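회사를 그만두고 집에서 일한 지 13개월이 됐다. 그동안 제일 많이 바뀐 건 수입도 수면 시간도 아니고 점심이다. 회사 다닐 때는 점심을 고민한 적이 거의 없었다. 팀장이 가자는 데로 갔고, 팀장이 없으면 지하 구내식당에 내려갔다. 메뉴가 마음에 안 들면 옆 건물 김밥집에 갔다. 선택지가 세 개였고 그걸로 몇 년을 버텼다.

집에서는 그게 안 된다. 첫 달에는 아침에 일어나서 커피만 마시고 일하다가 두 시쯤 손이 떨리면 라면을 끓였다. 라면을 먹으면 졸렸고, 졸리면 누웠고, 누우면 네 시였다. 네 시에 일어나서 다시 책상에 앉으면 그날 마감은 밤으로 넘어갔다. 이걸 몇 주 반복하고 나서야 점심을 따로 정해 두어야겠다고 생각했다.

## 처음 해 본 방법: 일요일 몰아 만들기

인터넷에서 다들 하는 방식이다. 쉬는 날 하루를 잡아 반찬 다섯 가지를 만들고 통에 나눠 담는다. 나도 유리 용기를 사고 칸막이 있는 도시락 통도 샀다. 멸치볶음, 장조림, 시금치, 콩자반, 감자조림을 했다. 만드는 데 오후가 다 갔다.

문제는 사흘째부터였다. 시금치에서 물이 나오고 감자조림은 냉장고에서 딱딱해졌다. 장조림은 맛있었지만 맛있어서 이틀 만에 없어졌다. 결국 주 후반에는 멸치볶음과 콩자반만 남았고 그 두 개로 밥을 먹다 보면 또 라면을 끓이게 됐다. 세 번 해 보고 그만뒀다. 유리 용기는 지금도 잘 쓰고 있으니 돈을 버린 건 아니다.

## 두 번째: 요일별 메뉴표

그다음에는 메뉴표를 짰다. 월요일 카레, 화요일 국수 하는 식이다. 엑셀로 만들어서 냉장고에 붙였다. 이건 재료가 문제였다. 카레를 하려고 당근을 사면 당근이 남는다. 남은 당근을 쓰려고 볶음밥을 넣으면 이번에는 햄이 남는다. 표를 고치다가 점심시간이 지나간 날도 있었다. 표는 여름이 되기 전에 뗐다.

비슷한 시기에 번역 일을 하면서 알게 된 Thịnh Lý에게 점심을 어떻게 먹느냐고 물어봤다. 이 사람은 나보다 훨씬 오래 혼자 일했다. 답장은 짧았다. 자기는 매일 같은 걸 먹는다고 했다. 쌀국수 면을 불려 두고 국물은 얼려 둔 걸 녹이고 채소는 그날 있는 걸 넣는다고. 질리지 않느냐고 다시 물었더니 점심은 원래 질려도 되는 끼니라고 했다. 저녁을 잘 먹으면 된다는 얘기였다.

그 말을 듣고 나서 방향을 바꿨다. 매일 다른 걸 먹으려고 애쓰던 걸 그만두고, 틀을 하나 정해서 안에 들어가는 것만 바꾸기로 했다. 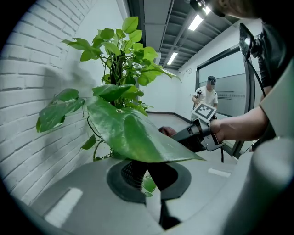
내가 정한 틀은 국밥이다. 엄밀히 말하면 국에 밥을 만 것인데, 국물을 미리 얼려 두는 게 핵심이다. 멸치 다시마 육수를 큰 냄비에 한 번 끓이면 9인분이 나온다. 한 끼 분량씩 지퍼백에 담아서 눕혀 얼린다. 세워서 얼리면 냉동실에서 자리를 많이 차지하고 녹는 데도 오래 걸린다. 눕혀서 판판하게 얼린 것은 책처럼 꽂아 둘 수 있다.

밥도 얼린다. 갓 지은 밥을 뜨거울 때 용기에 담아 뚜껑을 덮고, 한 김 식으면 바로 냉동실에 넣는다. 식은 밥을 얼리면 데웠을 때 푸석하다. 이건 어머니가 예전부터 하시던 말인데 나는 귀찮아서 안 믿다가 이번에 양쪽으로 해 보고 인정했다.

안에 넣는 건 그날그날 다르다. 자주 하는 조합만 적어 둔다.

- 콩나물, 대파, 계란 하나. 간은 새우젓으로 한다.
- 배추 겉잎과 된장 한 숟갈. 배추는 푹 익혀야 한다.
- 두부 반 모, 김치, 들기름 조금. 김치가 시면 설탕을 아주 조금 넣는다.
- 불린 미역과 참치 통조림. 기름은 따라 버린다.
- 애호박과 건새우. 여름에 많이 먹었다.
- 냉동 만두 네 개. 장을 못 본 날에 먹는다.

만두가 제일 맛있다는 건 인정하지만 매일 먹으면 국밥 틀을 정한 의미가 없어서 일주일에 한 번만 먹는다.

냄비에 언 육수를 넣고 불을 켜는 시간부터 상에 올리는 시간까지 재 봤더니 16분이었다. 밥은 그사이에 전자레인지에 돌린다. 설거지는 냄비와 그릇과 숟가락, 도마를 썼으면 도마까지다. 회사 다닐 때 엘리베이터 기다리던 시간을 생각하면 짧다.

## 시간도 정했다

메뉴보다 시간이 더 중요하다는 건 나중에 알았다. 나는 열두 시 반에 불을 켠다. 일이 한창 잘되고 있어도 켠다. 처음에는 흐름이 끊기는 게 싫어서 한 문단만 더, 한 쪽만 더 하다가 두 시가 됐다. 그렇게 더 한 부분은 저녁에 다시 보면 대개 고쳐야 했다. 배고플 때 한 일은 조사가 이상하다.

먹을 때는 책상에서 먹지 않는다. 이건 지키기 어려웠다. 집이 좁아서 식탁이라고 해 봐야 의자를 돌리면 나오는 접이식 상이다. 그래도 노트북을 덮고 상을 펴면 먹는 시간이 따로 생긴다. 휴대폰은 본다. 그것까지 안 보는 건 나한테는 무리였다.

다 먹고 나면 바로 설거지를 하고 동네를 한 바퀴 걷는다. 우리 집에서 시장 입구까지 갔다가 초등학교 담을 따라 돌아오는 길이다. 시장에 간 김에 다음 날 넣을 채소를 산다. 한 번에 하루나 이틀 치만 사니까 버리는 게 거의 없어졌다. 콩나물은 천 원어치만 달라고 하면 아주머니가 늘 천 원어치보다 많이 주신다. 그래서 콩나물을 산 날은 이틀 연속 콩나물국밥이다.

## 안 된 것들

잘된 얘기만 쓰면 거짓말 같으니 실패한 것도 적는다.

사골 육수를 직접 내 보려고 했다가 포기했다. 핏물 빼고 끓이고 식혀서 기름 걷는 데 이틀이 걸렸고 집에 냄새가 한참 갔다. 맛은 사 먹는 것과 비슷했다. 지금은 겨울에만 가끔 시판 사골 국물을 산다.

파를 썰어서 얼려 둔 것은 반쯤 성공이다. 국에 넣기는 편한데 물기를 안 닦고 얼렸더니 한 덩어리가 돼서 숟가락으로 깨야 했다. 두 번째에는 키친타월로 닦고 통에 키친타월을 한 장 깔았다. 그러니 떨어졌다.

두부는 얼리지 않는 게 낫다. 얼린 두부를 좋아하는 사람도 있다는데 나는 스펀지 씹는 것 같았다.

8월에는 국밥이 힘들었다. 부엌 온도가 너무 올라서 불을 켜기 싫은 날이 많았다. 그때는 같은 육수를 냉장고에서 녹여서 간장이랑 식초를 넣고 소면을 말아 먹었다. 틀을 잠깐 바꾼 건데, 육수를 그대로 쓸 수 있어서 새로 준비할 게 없었다. 오이만 있으면 된다. 내년에는 7월부터 그렇게 할 생각이다.

외식은 한다. 365일 국밥을 먹는 건 아니고 밖에서 회의가 있는 날이나 친구가 근처에 오면 나가서 먹는다. 다만 나가서 먹을 때 국밥집은 안 간다. 친구들은 내가 국밥을 좋아하는 줄 알고 자꾸 순댓국집을 잡는다.

돈은 꼼꼼히 계산하지 않았다. 카드 내역에서 배달 앱이 거의 안 보이게 된 건 확실하다. 몸무게는 그대로다. 네 시까지 누워 있는 날은 한 달에 한두 번으로 줄었는데 그건 국밥이 아니라 전날 늦게 잔 탓이다.

육수가 두 봉지 남았다. 내일 시장에 가면 다시마를 사야 하고, 멸치는 아직 반 봉지가 있다. 무가 싸면 이번에는 무도 넣고 끓여 볼 것이다.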